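Section 2: Setting Up the Kamis Lap Counter for a Club Relay

Read this before the first runner arrives. Reading it afterward is traditional, but slower.
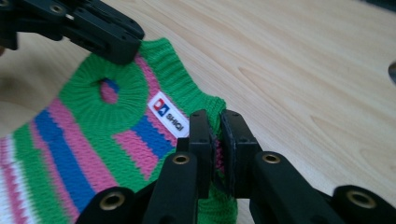 You will need the counter, the start mat, the charging cable and somebody willing to stand still for the length of a race. At our club that is Dexter Iwasaki.

1. Charge the counter overnight. The battery icon shows full long before it means it.

2. Lay the mat flat across the path, arrow pointing the way the runners will go. Tape both long edges.

CAUTION: An untaped mat will trip your fastest runner first.

3. Hold the green button for 2 seconds. Let go at the beep. If you get a second beep, you have switched to swim mode, and should start over.

4. Enter the course length in meters. For the park loop, key in 600 and press SET.

5. Enter the number of teams. The limit is 18. Team 19 may keep time on a wristwatch, as our ancestors did.

6. Walk over the mat once with a tag on your ankle. The screen should read LAP 1. Press CLEAR, or you will be credited with it in the results.

NOTE: Tags go on the ankle. Tags in pockets, hats and water bottles are read when the counter feels like it.

7. Press START when the whistle goes. Keep your thumb away from CLEAR until Chantal Cloutier has copied down the finish times.

For night relays in October, see Section 3, Backlight.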